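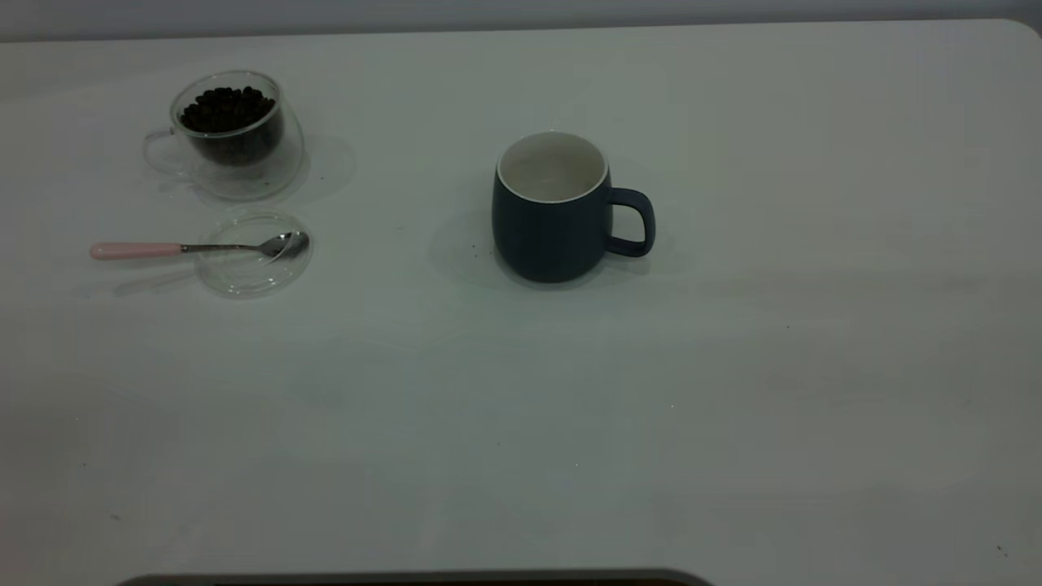
Reading time: 5 min

Spoon task fault: questions we keep getting

Put together by Darren Hebden for the people running the Akport arm on the bean transfer task. Short version: the wrist program lost track of its grip in June and kept going anyway. Runs are back on, slower. Read the bit about resets before you touch anything.

What went wrong?

The spoon turned in the fingers. Arm carried on as if it hadn't. The program thought the bowl was level and it was tipped, so beans went on the table and two went on the floor, and then on the next pass the bowl came down on the rim of the glass cup instead of inside it. The arm pushed. Force limit should of tripped right away and it didn't.

Did anything break?

No. The cup slid, the fingers slipped up the handle, and Marsden hit the stop. No chips, no cracks, we checked the cup under the lamp and ran a fingernail round the rim. Pink handle has a scuff. Still in use.

Was anyone hurt?

No. Marsden was at the stop the whole time, where you're supposed to be. Please note the double-wall cup is glass. If it goes, it goes in small pieces.

Why didn't the force limit trip?

Because it was set for a different job. The limit in the config was 2000, left over from the Stistutton drawer task, and the spoon task wants 1000. Those are the raw numbers off the settings screen, don't try to turn them into anything. The value loads when the arm boots, not when you pick the task. So you can pick the spoon task, see the right name at the top of the screen, and still be running on drawer numbers.

How do I check the limit now?

Settings, then Limits, then scroll all the way down. It has to say 1000. If it says anything else, reboot with the spoon task already selected and look again. Still wrong? Stop there and find me.

Why does a spoon turn in the grip in the first place?

Round handle, flat fingers. It's a teaspoon, there isn't much to hold. When the bowl is full the weight is all at the far end and the handle wants to roll. It rolls more if the fingers close on the fat part of the handle at an angle.

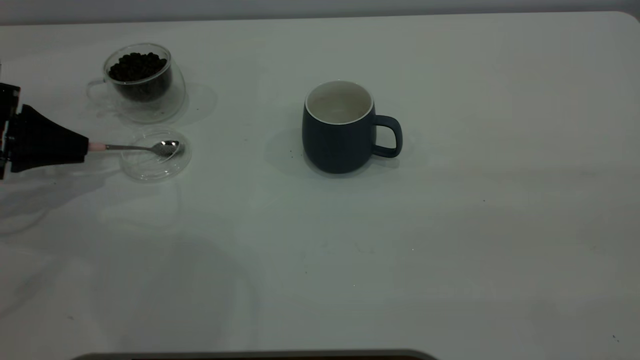
It also rolls if the pickup off the lid is sloppy. The arm closes, the handle shifts a little, and from there on every pose is off by that much. A little is fine. What we had in June was not a little. In the log the fault came on run 185, and going back through the earlier ones you can see the bowl creeping round for a while before it.

So there was a warning and we missed it?

Yes. The grip angle was being written to the log and there was no alarm on it. Now there is. It pauses the arm at 18 degrees and beeps.

The arm paused and it's beeping. What do I do?

Leave it. Press Hold on the screen (not the stop button, unless it's pushing on something). Look at the spoon. If there are beans in it, put your spare tray under before you do anything else. Then Open Fingers, take the spoon out by the metal end, lay it back across the lid, press Re-pick.

Can I just twist the spoon straight with the fingers closed?

No. This is the one people keep doing. The arm holds position against you, and when you let go it springs. Also the angle reading doesn't know you moved it so the alarm is then wrong for the rest of the session.

It's pushing on the cup or the mug right now. What do I do?

Stop button. Don't grab the cup. Don't grab the mug. After the stop the arm stays put and keeps its load, so back it off with the jog keys, up first, then out. Up first!

Does the same thing happen at the mug?

Can do. The mug is the lower risk of the two, it's ceramic and it's got some weight to it, but a spoon leaning on the inside wall is still a spoon leaning on something. If the shaft is on the rim as well, and the arm tries to come straight up, the mug may come with it. The exit move now backs off a bit before it lifts.

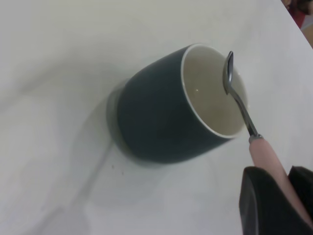

Spoon in the mug, wrist camera view.

Where should I stand?

Behind the taped line, one hand near the stop. Not leaning in to see into the mug. Use the wrist view for that, it's better than your eyes from there anyhow. If you have to walk behind the table wait until the arm is on Hold.

Do I have to pick up stray beans between runs?

Yes, with the arm on Hold. A bean under the lid makes it rock and then the pickup is off, and you're back to question one. Floor too, they roll underfoot.

Do we have different fingers coming?

Dendonex is making us a pair with a groove for round handles. No date. When they turn up the pickup has to be taught again from scratch, so don't swap them in on your own.

What about a spoon with a flat handle?

Tried one. Held great, but the bowl was too wide for the cup. Back to the pink one for now.

Are the runs from before the fault any good?

Most are. Anything where the angle is past the alarm number is tagged SLIP and shouldn't be used for timing. If you copied files off the shared drive before the tags went on, copy them again.

Why is everything so slow now?

Speed is capped until the new fingers are in. Yes it's dull. Please don't raise it, the force check needs the time to catch a bad contact.

Who do I tell if it does it again?

Me, same day, even if nothing got spilled. Write down the run number, the angle on the screen, and what the spoon was touching. Save the log before you reboot, becuase the reboot wipes it.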